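Béla Balogh has been restoring old radios in the back of his house for 30 years. He started with a Clukon table set that belonged to an aunt, and he still has it.

"It hummed so badly you couldn't hear the news," he says. "I replaced the capacitors one at a time, because I didn't know which one was bad. All of them were."

He now takes in nine or ten sets a year, mostly from people who find his name through the repair shop Bindo, where he worked until he retired in July. He keeps a notebook with an entry for every radio. The last one is number 182.
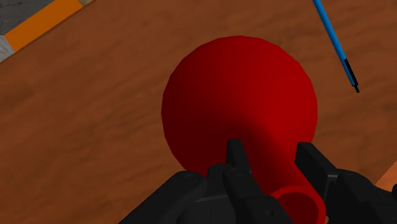 What does he check first when a set comes in?

"The power cord. Old rubber cracks and falls off in your hand. I never plug a radio in until I've changed the cord and looked underneath."

Cabinets take longer than the electrical work. Balogh strips old lacquer by hand and lets each new coat dry for four days. His friend Evanthia Spanos does the speaker cloth, which she orders in plain brown and dyes herself.

"People ask for it to look new," Spanos says. "I tell them to live with it a month first."

Parts are harder to find than they used to be. Balogh buys broken sets for their tubes and knobs, and keeps the dials even when the glass is chipped. 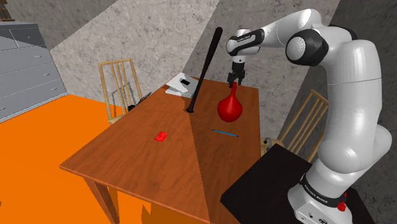
A red vase with a long, slender neck.

He doesn't plan to stop. A large Flolluretti console is waiting in the hallway, and he hasn't opened the back yet.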